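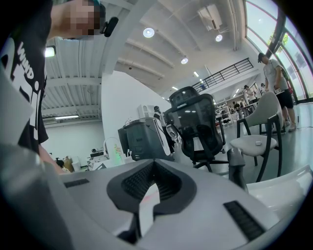

Kushwaha Supply Co. | The Stockroom Team

Search this site Go

About > Our People > Stockroom

Hi, I'm Maximiliano Gaete and I look after the stockroom crew at Kushwaha! Our home is the big room with the ribbed white ceiling and the mezzanine (yes, the one with the black railing), and the shelves along the back wall are ours, along with whatever is on them that week. We keep 3,366 items on the list, and I still lose the tape.

I started here when we were packing orders for Sadel out of a garage, and moving in was the best September of my life – daylight, trees outside the window, room to put a box down! These days there are seven of us. We unpack, check, label and shelve, then do it all over again when the Urlow delivery comes in at 30 boxes a go. Come say hi if you're in the building, and if you borrow the label printer, please bring it back with the roll still in it.

Filed under: Who We Are, Teams, Stockroom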